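12 May 2024

Forklift refresher, day one of 3. Home late, feet killing me, writing this before I forget it all.
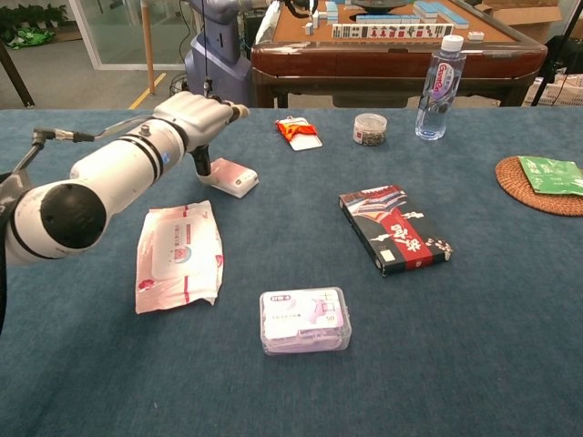

Wipes and a little pink and white box on the big felt table.

So. Jurton depot, not ours, because Pronden's yard is still dug up. Left at stupid o'clock. Whole morning in a classroom on load centers and rated capacity plates. Half of us last did this in April and still got the derating sum wrong, me included. Put a side shift on and your capacity drops – I knew that, wrote down the wrong number anyway.

Then pre-use checks. Forks, heels, chains, mast, tires, horn, seat belt. The Bravo truck had a fork heel worn past the limit and it was tagged out before lunch. Good catch, not mine. Calipers next time, not eyeballing it!!

Lunch was a sad egg roll. 50 minutes, felt like ten.

Afternoon on the Nastum reach truck. Hate the steering, always have. Clipped a cone going in backwards, went again, fine. Stacking at the top beam went better than I expcted. Slow hands, mast straight, look up BEFORE you lift. Pallet 1678 had a split board and I set it aside instead of putting it up, got a nod for that.

Things to do – chase the maintenance log for our own two trucks, ask about the dock light, find my other glove. Also read section 9 tonite, the battery charging one. Probably wont.

Theory test tomorrow, practical the day after. Boots are by the heater. Alarm set. Bed.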